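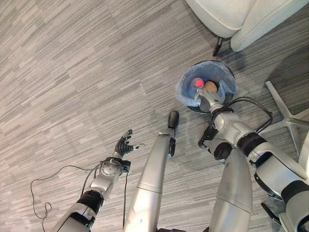
Jotness workshop finishes first stage of its home tidying robot

The shared workshop at Jotness has completed the first stage of Lallen, a two-armed robot built by its members to do small jobs around a sitting room. The build took 31 evenings – more than planned – and was done with the workshop's own tools and a parts budget that had to be raised once.

Lallen has two arms, each with a multi-fingered hand. The first jobs chosen for it are clearing a side table and handling a lined waste bin. Members picked them as everyday chores that call for different kinds of grip. A bottle has a firm shape, while a thin bin bag folds and slides. 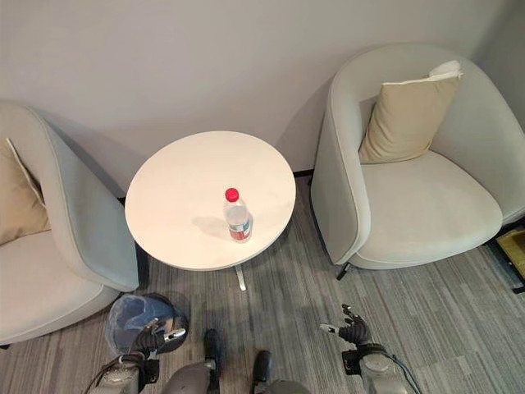

Lallen at the side table, with the lined bin to its left.

Much of the work since May has gone into the hands. The first set of finger joints worked loose after a few hours of use, and 17 of them were remade on the workshop lathe. The control software, called Edico, was written by members and now sets the pressure of each finger separately.

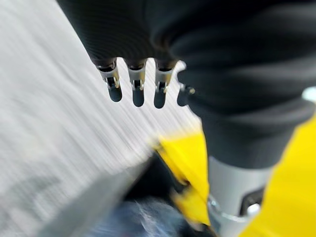 Fingertips and wrist, seen close up.

Cable routing is still being worked on. The cables run outside the arm casings so that members can get at them easily, and a later version will have them clipped closer to the joints. The group also wants the arms to move more quietly.

Bin handling has had the most practice time, with 200 trial runs logged so far. Members change the liner and the position of the bin between runs and note down how each attempt went.

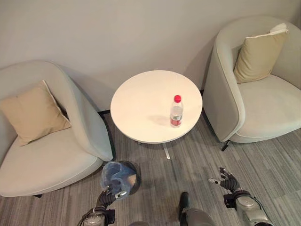

Salazar said the bag had always looked like the hard part, and that a robot able to cope with a thin liner would be more use at home than one that could only carry bottles.

Drawings and a parts list for the hands will be available at the workshop desk, where a printed build guide of 44 pages can also be read. The second stage, covering doors and drawers, starts once the new cable clips have been fitted.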